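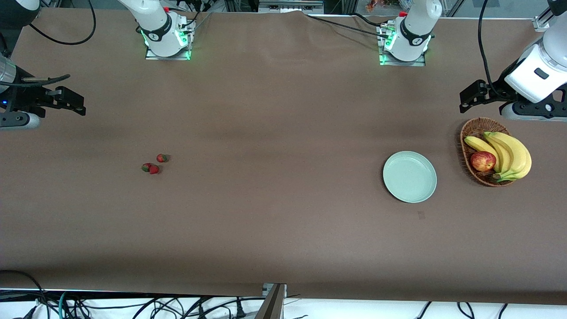
Brown Paper as a Tablecloth: My Review After a Whole Summer (and Then Some)

I bought my first roll of Kemard brown table paper last August, the week before my sister's family came to stay, and I went in with very low expectations. It's paper. How much is there to say about paper? Well, I've now been through most of two rolls and have opinions, so get comfortable.

First off, what I wanted it for. We have a long table that gets used for everything, and the fruit season is when it suffers the most. Strawberries are the worst offenders. One berry rolls off a plate, somebody leans an elbow on it, and there goes another good cloth. I'd tried a vinyl cover (sticky, and it smelled like a pool toy for a month) and I'd tried just wiping the bare table down really fast, and I never wiped fast enough.

The roll is 35 inches wide, which covers my table with a bit of hang on each side. You get plenty of length, and it's a warm, quiet brown that makes fruit look great. Red berries on it look like something out of a magazine! White plates look good too. I thought I'd miss my patterned cloths and I really haven't, apart from Thanksgiving, when I caved and got the good one out.

Putting it down takes a couple of minutes. Roll it out, flatten it with your forearm, tape it underneath. It does want to curl at the end for the first hour or so, and I've never gotten it completely free of wrinkles at the far side where it runs up toward the wall. I've stopped caring. If you're the ironing type, you can press it on low with no steam (my neighbor Wyn Pritchard swears by this, and her table does look better than mine).

Now the stains. A squashed strawberry left for the length of a lunch made a dark spot on the paper and nothing at all on the wood underneath. Melon juice, same story, as long as I got to it in a few minutes. A knocked-over glass of water is another matter. It soaks straight through, and then you've got soggy paper stuck to your table and you're peeling it up in strips. Mop up quick or lay down two layers. For a big fruit-and-shortcake crowd I do two layers now and feel very smug about it.

You can also draw on it, and I love this part way more than the kids do. I write what's in each bowl right next to the bowl. Pencil is fine, crayon is fine, but markers bleed through, so please learn from my mistake and the little blue dots on my tabletop.

Things I don't love: the cardboard core is flimsy and mine got crushed in the closet, so the second half of the roll came off lumpy. There's no cutter either. I use kitchen scissors and my edges are never straight. And it does rustle. Slide a plate across it and you'll hear it. My friend Oisín Madigan says it sounds like eating lunch on top of a grocery bag, and he's not wrong.

I also tried the Flellach roll, which is cheaper and thinner, and I wouldn't bother. It tore when I pulled it tight around the corner, and the color was more of a gray. Fine for wrapping a package, I guess.

One roll of the Kemard cost me $22, and with the way we use it (weekends, birthdays, any time there's fruit to hull) it lasted from August until well past New Year's. If the spots are small I flip the sheet over and get another meal out of it. Plain unstained pieces get torn up for lining drawers.

I'm giving it 4 stars out of five. It would get the last one if they'd put it on a decent core and stick a cutting strip in the box. I've already ordered roll number three for strawberry season, plus a roll of wider tape, and if anybody knows a good way to get marker out of a wood table, leave me a comment, please!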